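Cable and charger drop-off returns to the Masbridge library

The Masbridge library will take old cables, chargers and small electronics again this September. The bins will be in the side lobby on Dufour Street, next to the book return, and can be used any time the building is open. On Wednesday the lobby stays open until 8 p.m. for people who can't get there during the day.

Last year's drop-off brought in almost 4000 pounds of material from Masbridge and Sireck, most of it in small bags and shoeboxes. Phone chargers made up a large share, followed by printer cables and old keyboards. The load went to the county recycling yard in two trips.

Please sort what you bring before you come. Cables go in the blue bin, chargers and power bricks in the gray one, and everything else on the shelf behind them. Coil long cables loosely and hold them with a twist tie or a bit of string. Tape is a problem at the yard and has to be cut off by hand, so leave it off if you can. 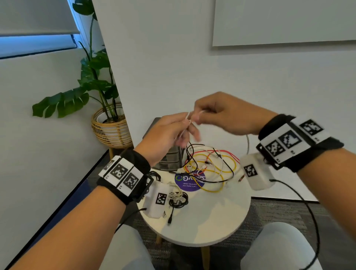 Loose batteries are not accepted in the bins. Take them to the front desk, where there is a separate bucket, and put a piece of clear tape over the ends first. Swollen or leaking batteries should go straight to the county yard. Televisions, microwaves and anything with a refrigerant are also out. The yard takes those for a fee of $21 each, and you don't need an appointment.

If you are dropping off a phone, tablet or laptop, sign out of your accounts and erase it at home. Library staff can't do this for you, and devices can't be returned once they are on the shelf.

Working cables in common sizes will be tested and set out on the swap table near the magazines. Take what you need, up to three per household. There is no charge.

Sireck residents can also use the bin at the Mistanano Road fire station, which holds cables and chargers only. It is emptied once a week. If it is full, please don't leave bags on the ground beside it. Call the library desk at extension 23 and someone will arrange a pickup.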